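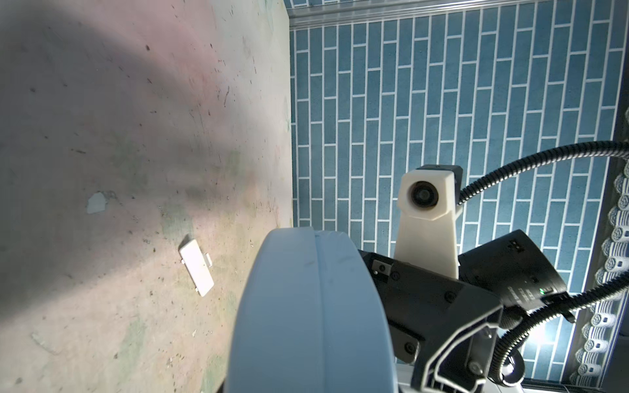

Import Compliance Specialist, Premium Cigars and Leaf

Employer: Flaler
Department: Trade Compliance
Position type: Full time, salaried
Reference: 834
Applications close: 7/27/19

Position summary

Flaler imports and distributes handmade cigars and unmanufactured leaf for the U.S. market. The company holds the U.S. distribution rights for Wekeck and Benkirane cigars and owns the Ina line outright. The Import Compliance Specialist prepares and checks entry documents for all inbound shipments, maintains product classification records, and calculates excise tax on finished goods released from bond. The position reports to the Trade Compliance Manager. It has no direct reports.

The opening results from the transfer of Benkirane entries from an outside broker to in-house staff, completed in February. Entries for Wekeck and Ina were already handled in-house. The company now ships from 19 factories and packing houses, each with its own invoice format.

Duties

Review commercial invoices, packing lists and bills of lading before arrival. Return incomplete documents to the shipper with a written list of corrections.

Assign tariff classifications to cigars, cigarillos, wrapper, binder and filler leaf, samplers and accessories. Record the basis for each classification in the product file.

Confirm country of origin for blended products. Leaf origin and place of manufacture are recorded in separate fields and must not be combined.

Screen shippers, growers, freight companies and banks against current U.S. sanctions lists before a purchase order is released, and again before payment. Hold any order with a possible match until the Trade Compliance Manager clears it in writing.

Calculate federal excise tax on large cigars by sale price, and reconcile the result with the bonded warehouse withdrawal report.

Check box labels, health warnings and rotation records against the approved plan for each brand.

Prepare monthly state tobacco tax schedules for review by Accounting. Filing is done by Accounting.

Keep entry files complete for the full legal retention period. Paper files are still in use for leaf entries.

Required qualifications

Three years of work in import compliance, customs brokerage or bonded warehouse operations.

Working knowledge of the U.S. tariff schedule and of entry procedures for goods subject to excise tax.

Ability to read commercial documents in Spanish. Spoken Spanish is used on calls with factories, but fluency is not required.

Spreadsheet skills, including lookups and pivot tables. Candidates invited to interview will complete a timed exercise using a sample set of 50 invoice lines.

Legal age to handle tobacco products in the state of employment.

Preferred qualifications

Customs broker license, or a passing score on the license exam.

Experience with tobacco, alcohol or other excise goods.

Experience with drawback claims on returned or destroyed merchandise.

Working conditions

The job is based at the main office, next to the bonded warehouse. The specialist enters the humidified storage rooms several times a week to check counts and labels. These rooms are kept at high humidity and have a strong leaf odor. Lifting of master cases is occasional. Travel is limited to one or two factory visits a year, and a valid passport is needed.

Smoking is permitted only in the tasting room.

Pay and benefits

Salary depends on experience and license status. The company pays 100 percent of the employee's medical and dental premiums, and part of the premium for dependents. License exam fees are repaid after a passing score. A retirement plan is available after six months of employment.

How to apply

Send a resume and a one-page cover letter to the Flaler human resources office by mail or through the careers form on this site. Put the reference number on both documents. State your license status and the types of entries you have filed. Do not send copies of entry documents from a current or former employer.

Applications without a cover letter are not reviewed. Selected candidates will be contacted for a phone interview, followed by an on-site interview and the invoice exercise. An offer depends on a background check, as required for staff with access to bonded goods.

Flaler is an equal opportunity employer. Recruiters and staffing agencies should not respond to this posting.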